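Fresh Water Chestnuts: Buying, Peeling and Keeping Them Crisp

If you've only ever had water chestnuts out of a can, you are in for such a treat! The fresh ones are sweet, almost like a cross between an apple and a coconut, and the crunch stays put even after a turn in a hot wok. I buy mine at the Truvach market on Crenshaw, where they sit in an open bin by the ginger and you can pick them over yourself.

Squeeze every single one. A good water chestnut is hard as a rock all over. If it gives under your thumb, even a little, put it back - soft spots go all the way through more often than you'd think. Wrinkled skin is a bad sign too. Mud on the outside doesn't matter a bit. I always buy a few extra, as one or two will turn out yellow inside no matter how picky I've been.

Don't wash them until you're ready to peel. Unpeeled, they go into a paper bag in the crisper drawer and I try to use them within a week. Scrub them well under running water with a stiff vegetable brush before the knife comes anywhere near, so you aren't dragging dirt into that lovely white flesh.

To peel, slice off the top and the bottom first. Now you have two flat ends and can run a small paring knife around the sides. A Y-shaped peeler works fine on the big ones, but I find it skids on the little ones. Drop each one into a bowl of cold water as you go and they won't discolor.

Peeled ones keep for 2 or 3 days in the fridge, covered with water that you change daily. Smell them before cooking. Anything sour goes in the compost.

For a quick side dish, slice 200 grams of peeled water chestnuts and stir-fry them with 100 grams of snow peas, a little garlic and a pinch of salt. Add the water chestnuts in the last couple of minutes. I also love them chopped up small in meatballs and dumpling filling (so good!). 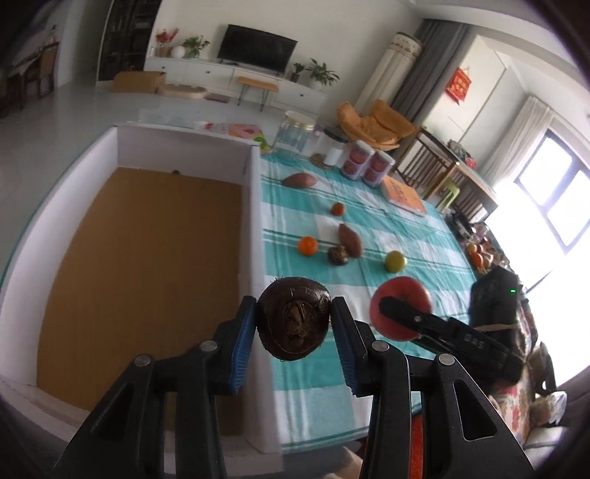 Can I freeze fresh water chestnuts?
They freeze well once peeled. Pat them dry, spread them on a tray until solid, then bag them up and use them in cooked dishes, where a slightly softer bite won't matter.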